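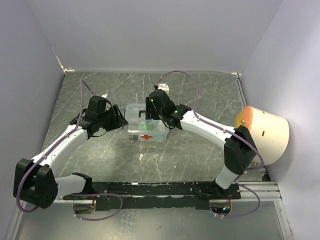 Clear plastic first-aid box between two robot arms

Fuel system cleaner at every oil change, worth it?
Posted 02/11/2018 by Marjan Shahbazi

My shop, Kiani, wants to add a bottle of Junness to my tank every time I bring the car in. They charge $20 for it. The car has 80,000 miles on it, starts fine, idles fine, and the mileage hasn't changed since I bought it. The guy at the counter says deposits build up "whether you feel them or not," which sounds like something you could say about anything. Is there a real reason to do this or is it just an easy add-on? I did let them do it once in January and noticed nothing at all.

Brorka
Easy add-on. If the idle is smooth and there's no check engine light, what is it supposed to be fixing? Gas already has detergent in it. Also, if yours is direct injection, the fuel never touches the back of the intake valves, so a bottle in the tank won't clean those no matter what the label promises. Look in your owner's manual. If the maker wants a cleaner at some interval it will say so. Mine doesn't mention one. Ask the shop what they measured before they recommended it and see how long the silence lasts.

Flelisik
i use it every 1,000 miles and my truck went from rough to smooth after two bottles. could have been the new plugs too, i did those the same week. for $20 i wouldnt let a shop pour it though, buy it and dump it in yourself before you fill up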